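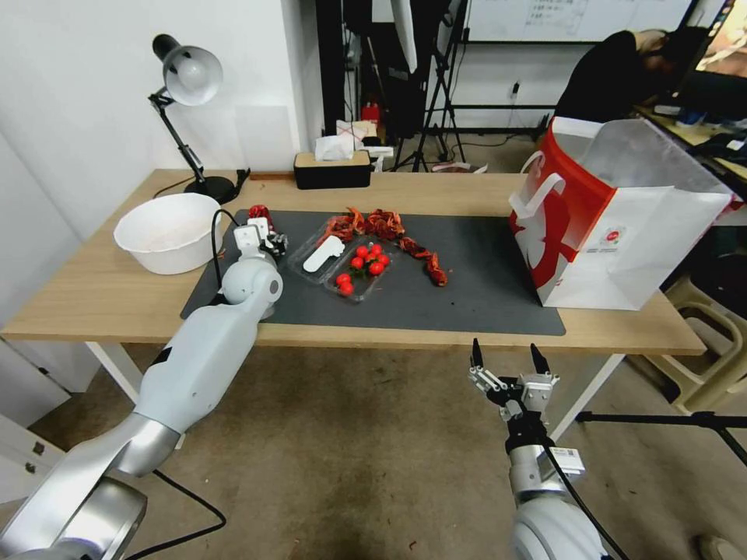

A dried red chili pepper over the gray mat.

Food waste collection: changes at Flirkdale

The separate food waste round at Flirkdale moves to a new timetable in November. Caddies will be emptied on the same day as dry recycling. General waste stays fortnightly.

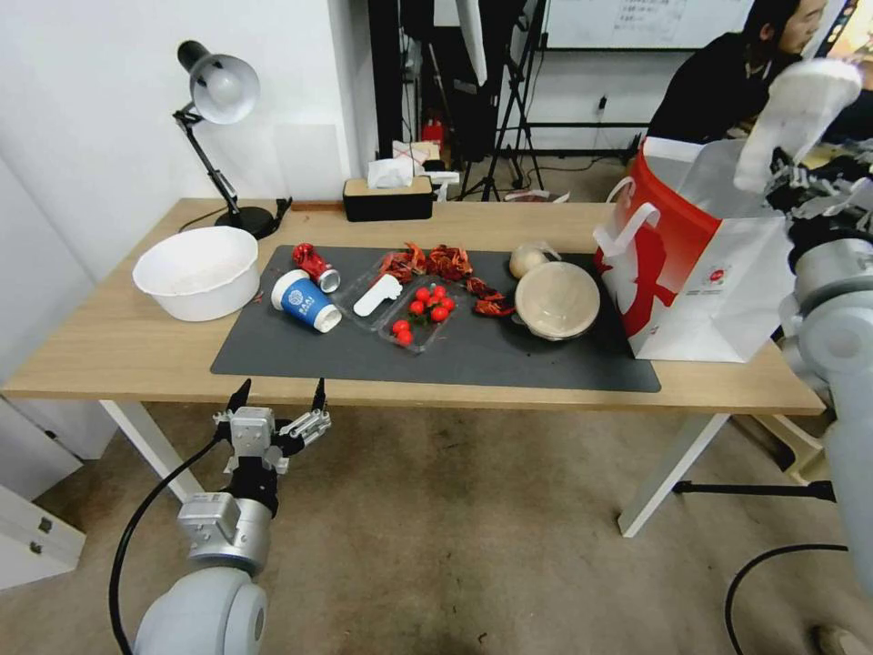

Crushed can and paper cup on the mat.

Over the last quarter 2,077 caddies were checked at the kerb. Of these, 605 held packaging of one kind or another. A load with too much packaging is turned away at the Idov plant and charged at the general waste rate.
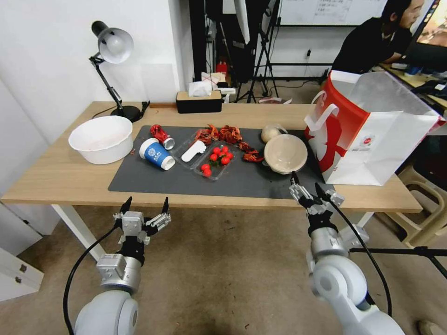 Liners must be paper or marked compostable. Carrier bags are not accepted, even when tied. Each household may collect 3 rolls from the Mészáros shop during opening hours.

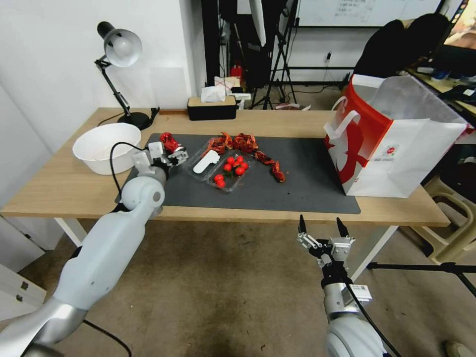 Food past its date goes in the caddy once the wrapper is off. The rule covers store cupboard goods as well as fresh ones. A dried red chili like the one over the mat needs no liner of its own and can go in whole. Spice jars should be emptied and put with glass, lids removed. Cooking oil is still excluded; take it to the tank at the depot in a sealed bottle.

Queries about missed caddies go to Gizella Juhász at the depot office.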